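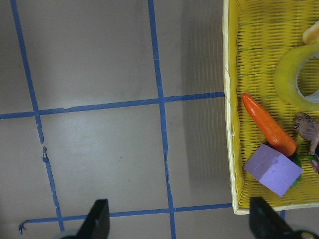
Notes from the open day at Tillow, February 10, 2022

Tillow is the play and learning center on the second floor of the old Voscombe seed warehouse. It opens its doors to visitors twice a year, once in winter and again in July. I went to the winter one with Raed Ghanem, who is setting up a room of his own for preschool groups and wanted to see how they store things.

We parked behind the building and took the stairs. The elevator works but it is slow, and there was a line of strollers waiting for it. Sign-in was a paper sheet on a clipboard. I was number 67 on the list and it was not yet eleven.

Ryszard Kurek took our group around. He has run the rooms for five years and talks mostly about floors. The old carpet held sand and glitter and had to be cleaned by a contractor, so it came out. A smooth gray floor is much easier to live with. He marks it off into rectangles with blue painter's tape and gives each activity its own section. When the plan changes, the tape comes up and goes down somewhere else. Raed asked if it leaves a residue. Kurek said it can if you leave it down too long in a sunny spot, and that he replaces it every two weeks or so.

Most of the visit was about baskets. Tillow gave up lidded bins a while back. The lids went missing, and the younger children couldn't open them anyway. Now the toys sit in open baskets low enough for a three-year-old to reach into. The yellow woven one is a mixed basket, and it had a toy carrot in it with a green top, a purple foam cube and a roll of yellow tape. The mixed baskets are used for sorting at the end of a session. Children take one thing out, say what it is, and carry it to where it belongs. Food goes to the play kitchen, blocks go to the block shelf, and tape goes back to an adult.

I asked about the foam cubes, which we have had trouble with at home. They pick up dents and little pits and there isn't much to be done about that. Kurek wipes them with a damp cloth and mild soap and stands them on a rack overnight. He throws them out when pieces start to come off. The purple one had a few marks on it but looked fine to me for another season.

Woven baskets have one drawback, and he was open about it. Crumbs and beads get into the gaps in the weave. His method is to turn the basket over on a sheet, tap the bottom, then go over the inside with a dry paintbrush. A vacuum with a brush head works too, but it is loud and the next group is usually already in the hallway.

After the tour there was coffee in the side room and a table of used items for sale. Kibet Kashindye was running the table. Raed bought two baskets and a bag of play vegetables. I bought nothing, but I did write down the name of the shelving, Eneter, and the depth of the shelves, which Kibet measured for me.

The center had 728 visits last July, its busiest month, and Kurek said the rooms felt full at that level. He would like another sink before they try for more.

A few practical points for anyone going to the next one:

- Use the back lot. The front spaces are short-term only.
- Shoes come off at the door, so wear decent socks.
- The sale table takes cash only.
- Groups leave when they are full - if you want a quieter tour, come early.

We left at half past twelve. Raed measured his car trunk before loading the baskets, and they fit with the back seat down.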